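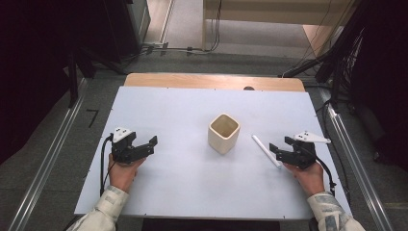

Manby pottery studio to sell square cups at July open day

A small pottery studio in Manby will put its first full range of tableware on sale in July, after a year of making pieces to order only.

The range, called Jin, is built around a square ceramic cup with rounded corners and an open top. There is also a low bowl, a side plate and a jug. Most of the pieces are glazed in cream, and a dark green version will follow later in the year.

Kai Hollmann set up the studio, Grestico, in a former seed store behind the high street. He said the cup had taken longer than anything else in the range.

"Round cups come off the wheel. These have to be cast, and the corners kept pulling in as they dried," he said. "We threw away almost 46 before we had a mould we were happy with."

The studio has made 143 cups for the open day, priced at £17 each. Seconds with small marks in the glaze will be sold from a separate table in the yard, cash only.

Visitors will be able to see the moulds and the kiln room, and there will be short sessions on trimming and glazing for adults and children over eight. Places for these must be booked at the studio shop, which opens at 10am.

Evander Drummond, who runs the Skustuteck craft shop next door, will stock the cups and bowls from August. He said customers had been asking for them since a few samples went in his window in spring.

Parking is free in the field opposite. Dogs are welcome in the yard but not in the kiln room.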